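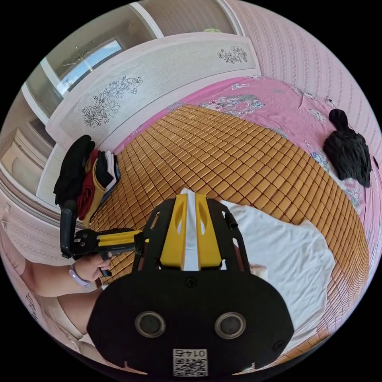

Notebook, Rultgate folding work
February 2025
Marcelle Hoarau, with remarks from Svetozár and Noémie where they scribbled on my printout

I promised myself I would write this up before the details slipped away, so forgive the length. The short version is that the two-hand pose code is in much better shape than it was in November, the segmenter is in worse shape than I believed, and I have a list of things for Jérémie that he won't enjoy.

Where we left it last time: each gripper gets its own trajectory from its own camera, and then Minov (the alignment tool, for anyone reading this who joined after the rename) puts the two in a shared frame. On the kitchen data this went smoothly, with all those hard edges and cupboard handles to hold on to. The bedroom folding data is another animal. The bamboo mat is one small tile after another, all the same size and nearly the same color, and the feature matcher is perfectly happy to match a tile with its neighbor. You get a lovely smooth trajectory that is one tile off, and nothing in the residuals complains.

I spent most of the morning on one sequence of 412 frames where the left hand seemed to hop sideways in the middle of a fold. I blamed the time sync, then I blamed the IMU, then I went for coffee with Perrine and she asked whether I had tried simply masking the mat. I had not! With the mat masked and the tracker forced to live off the window frame, the curtains, the pile of folded clothes and whatever else it could find, the hop went away. We lose features when the camera looks steeply down at the bed, so masking outright is too blunt for everyday use. What I have now is a down-weight: matches on repeated texture still count, only much less, and they can never outvote the rest of the room.

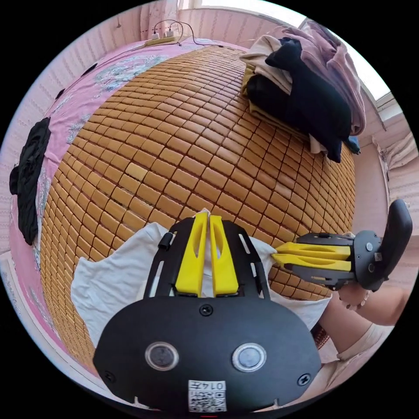

Second hand in view

The part I am happiest about. When one gripper can see the other we have a direct measurement of the relative pose, and until this week we threw it away. The yellow fingers are easy to find against the pinks and whites, so I fit the finger shape in the fisheye image, undistort only the fitted points, and feed the result to Minov as one more constraint. Please do not undistort the whole image first. I did it that way for two days and the fit near the rim was miserable, because the stretched pixels look like finger edges to the detector.

The constraint is gated at 20 mm against the current estimate. If it disagrees by more than that we keep it but flag the segment for a human to look at. Svetozár's note in the margin says the gate should depend on how near the rim the other gripper sits, and he is right, but I'd like to see the plain version run on the full set before we get fancy.

One snag is partial views. With the second gripper right at the side of the image, the fitter sometimes finds both fingers and sometimes decides that one finger is the whole pair. The pose then comes out rotated and quite sure of itself.
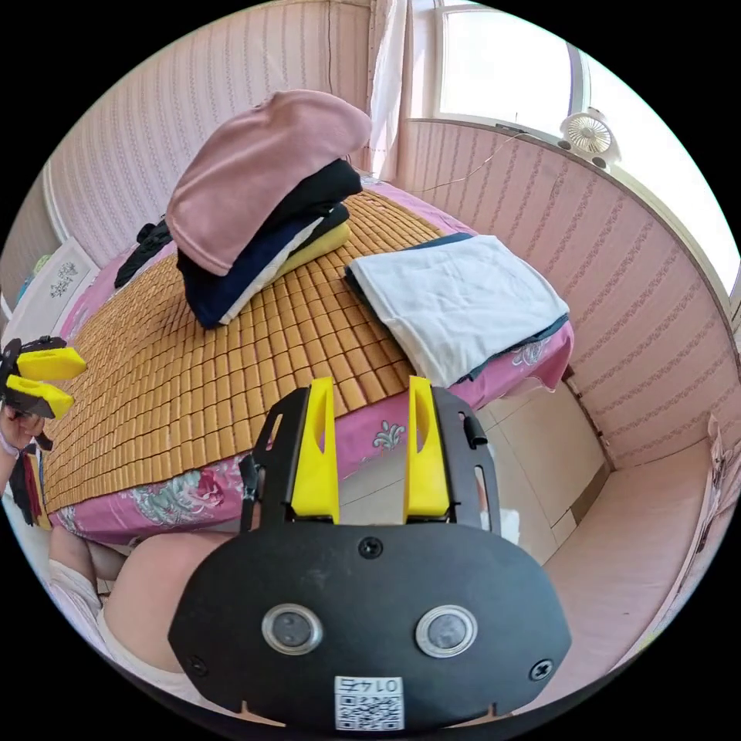 Second gripper at the far left, both fingers pointing inward. Good test for the partial-view fix.

I added a check on the angle between finger and body, and nine of the flagged segments cleared up by themselves. The remaining ones I want to go through with Noémie, who has far more patience with the viewer than I do.

Cloth segmenter

Less cheerful. Sarker was trained on towels on plain tabletops and it shows. White cloth on the mat is fine in the middle and ragged at the corners, which are exactly the bits the planner cares about. It also grabs the folded pile near the window now and then and calls it part of the target. Noémie suggests seeding the mask from the cloth nearest the fingertips and growing outward, and I think that will buy us a lot for very little work. She also wants another 3,000 labeled frames. I said we could talk about it :)

Daylight is the other trouble. The window washes out, the exposure follows it, and the folds in a white towel go flat. Jérémie, could you see if the Rolland loader can hand us the exposure values per frame? At present they get dropped on import, and I'd much prefer to normalize from real numbers than guess from the histogram.

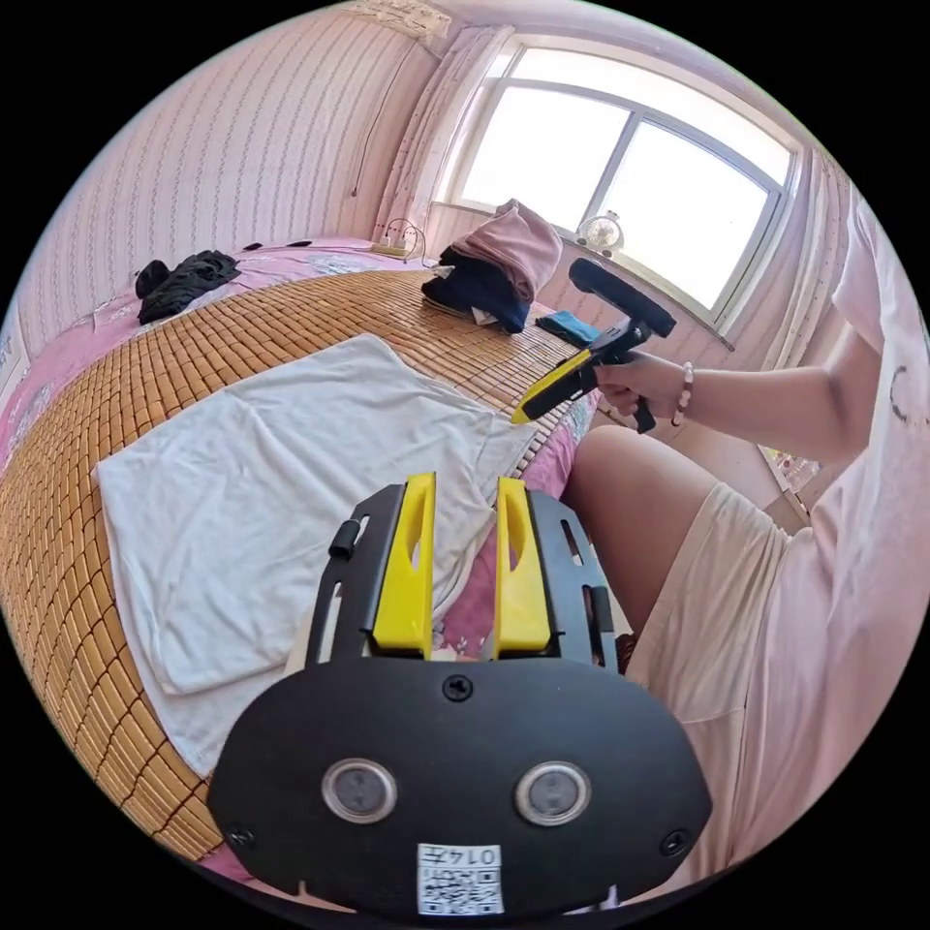 Loosely spread towel, window in view. Using this one to compare the old and new corner masks.

To do, in no special order:
– rerun the whole bedroom set with the texture down-weight on
– rim-dependent gate (Svetozár, when he is back from leave)
– seeded masks, try on up to 20 sequences before touching the training config
– rename the config key "mat_mask", which now does something different from what it says
– ask Perrine if she wants her name on the commit

Logs and plots are in the usual folder under today's run. The plot with the purple line is the old alignment. I forgot the legend and will fix it tomorrow.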